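Playtesters wanted for Grosamora, our two-player card game

Hi, I'm Joaquín Jara, and for the last couple of years I've been making a card game called Grosamora at my kitchen counter. It's a small dueling game about rival river towns, it plays in one lunch break if nobody overthinks, and it's finally at the point where my friends are no use to me anymore. They know all the combos! I need people who have never seen it and will break it.

So I'm looking for 12 playtesters for a run of evening sessions in September, upstairs at Trusbridge Games. We start at 6:30 pm and wrap up by 9:30. You'd come to 3 of the sessions, play a few matches each time, and fill in a one-page sheet afterward.

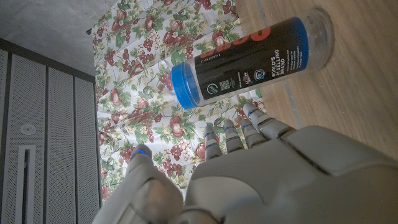

Each player gets a 39-card deck, prebuilt, so there's no deckbuilding homework. You hold five cards at a time and play them face down in pairs, and that's where I need the most feedback, because the bluffing either sings or falls flat depending on who's at the table. The basic hand is a fan of cards, fingers spread wide like the gray ones up there with the little blue lights, and if you have small hands I want to hear whether the oversized cards bug you. I'm still arguing with the printer about going down to regular size. Also tell me if the icons are hard to read. My brother says they are, but he says that about menus too.

You don't have to be a serious player. I'd love a mix: tournament folks, people who only play at Thanksgiving, anybody who used to trade cards at recess and misses it. You do need to be 16 or older and okay with losing to a deck I already know is too strong (sorry, Dantas players, it's getting fixed).

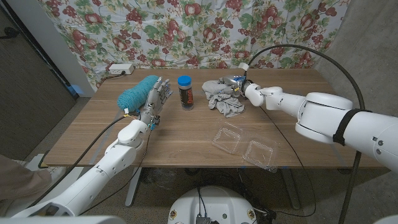

What you get: pizza at every session, a free copy of the finished game, and your name in the rulebook if you want it there. I can't pay for your time, but I can cover bus fare. If you stick with it for the full run, you also get the promo card, and there won't be a second printing of that one.

To sign up, leave your name at the Trusbridge counter or use the form on our Skillstead page. Tell me which games you play now and which evenings are bad for you. I'll write back to everyone, even if the spots are gone.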